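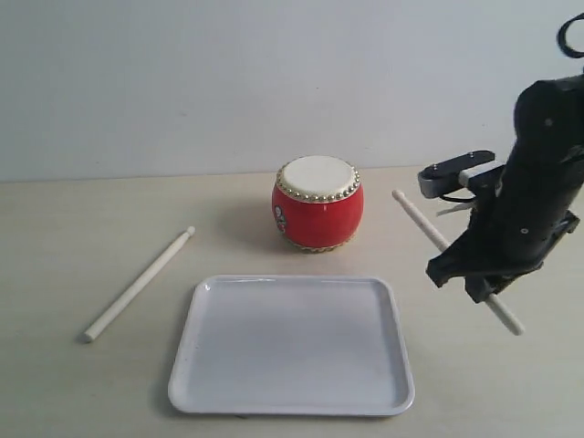
Wodwood Bench Arm, Starter Bundle
Sold by Lorkilell Bench Supply, Kekovbridge

Price: $1,571
Stock: in stock, ships from Kekovbridge
Item: Wodwood Bench Arm, single, black
Lead time on spare grippers: ask, and be patient

Overview

The Wodwood is a small tabletop arm for people who want to teach a machine to pick things up and put them down again, and who have a table, an outlet and a purchasing department to get past. It will not weld. It will not palletize. It will take hold of light, everyday objects on a table in front of it, which turns out to be hard enough to keep a research group or a senior design class busy until August.

We have sold bench arms for long enough to know what the second email usually says. The first email asks whether the arm works. The second asks why nobody mentioned the clamps. This page is our attempt to get everything into the first email.

What's in the box

One assembled arm with gripper
Power supply and cord
Data cable, 6 ft
Two table clamps
One spare set of gripper jaws
Hex keys in the sizes you need, plus one you don't
Printed setup guide, 10 pages, with the wiring diagram on the last one

What isn't in the box

A computer. Any ordinary desktop or laptop will run the arm. Training models is another matter, and another budget line, and very likely another building.

A camera. The side bracket takes one, but everyone has opinions about cameras and we got tired of being wrong.

A table. Please measure yours. The clamps want a flat edge with nothing underneath, and a surprising number of lab benches have a drawer exactly there.

Things to pick up. See below.

Budgeting for the whole station

The arm is the number that goes in the grant application. The station is the number that goes on the credit card. For a single-arm setup, this is how our own demo bench priced out when Ross Baird rebuilt it and was made to keep receipts:

Wodwood Bench Arm, Starter Bundle: $1,571
Camera, mount, light and cables: $484
Spares (jaws, one motor, screws, cable sleeve): $181
Total before tax and shipping: $2,236

The last line is the one people cut. They then order the same spares with overnight shipping, and we thank them for their business. If you are buying several arms, buy one spare motor for every pair. The gripper motor is the one that wears out first, having the most to do.

Objects and tasks

Every buyer spends weeks comparing arms and then fills the workspace with whatever was in the break room. We would suggest a little more thought, mostly because the objects decide what your arm will be learning all semester.

The toy drum task is a good case. A red drum, a pair of wooden sticks, a white tray: it looks like the end of a birthday party, and it is a decent test of a gripper. A drumstick is thin and round, and it gets wider toward the butt end, so where you grip it matters. Close on it near the tip and you have a lot of stick hanging off the back. Held at a slant with the rounded tip aimed at the drum, it gives you a long tool to keep track of well beyond the jaws, and small errors at the wrist become large ones at the tip. The second stick can wait flat on the table, where picking up something that slender is a separate lesson in humility.

A tray with a raised rim adds a boundary the arm has to clear. You can set it as a place to put the sticks away, or simply as a thing to avoid. Buy a plain one. Buy two, if the task is going to run for months, and put the other in a cupboard. Stores discontinue trays without consulting anybody's data collection schedule.

A few notes on choosing other objects:

Glossy things throw highlights. The drum does it on the body and again on every gold stud around the head. If your camera is going to be confused by shine, you want to find that out in the first week, so include at least one shiny item on purpose.

Pale things on a pale table are harder to see than you'd think. Cream-colored sticks on beige laminate look tasteful and give your vision system something to complain about. Keep that combination in the set, but don't begin with it.

Buy duplicates of anything you can't replace from the same store next year. Write down where you bought it.

Planning your space

Give the arm a clear table and a dull wall. Off-white is fine. Posters are not, unless you want a policy that works only in front of that poster.

Leave room on the cable side. The arm's cable needs slack to loop as the upper joints move, and a loop that seems generous when you are clamping things down can be pulled straight at full reach. Move the arm by hand through its whole range, power off, before you tie anything. Then tie it, and check again. The thin leads near the side bracket deserve the same treatment. Heiðrún Hauksdóttir in our workshop replaces more snagged leads than burned-out motors, and would like a quieter year.

If you expect to add a second arm later, set the first one to one side of the table now. Moving it afterward means recalibrating, and every recording you made before the move will be from a slightly different world.

Options

Wodwood second arm, no clamps
Leader handle for teaching by hand
Montecinos soft jaws, fits the Wodwood gripper with four screws
Camera mast, table edge
Cable sleeve, black, sold by the yard

The Montecinos jaws are worth having for cups and fruit. For drumsticks and pens we prefer the standard hard jaws – the soft ones let a thin stick roll when it meets resistance, and a drum is nothing but resistance.

Questions we get

Can I order it unassembled to save money? You can. You'll save the price of a good lunch and spend a long afternoon. Teachers do it on purpose and tell us it goes well.

Does it come in a color other than black? No. Dust shows, screws show, and fingerprints mostly don't.

Will it hit the drum in time? It will hit the drum. Rhythm is a software matter.

Do you take purchase orders? Yes, from schools and universities. Please put the item name on the order exactly as it appears at the top of this page. We have received a request for "1 robot (small)" and we filled it, but it took a phone call.

Returns and repairs

Unused arms can come back in the original packing within the return window printed on your invoice. Used arms can't come back, but they can come in for repair, and most do fine. Take off the camera and any tape before shipping. Include a note saying what happened. We've heard all of it, and the note makes the repair faster.

To request a quote, send us your shipping address, the number of arms and the name of whoever has to sign. Quotes go out the same day if you reach us before 2 p.m.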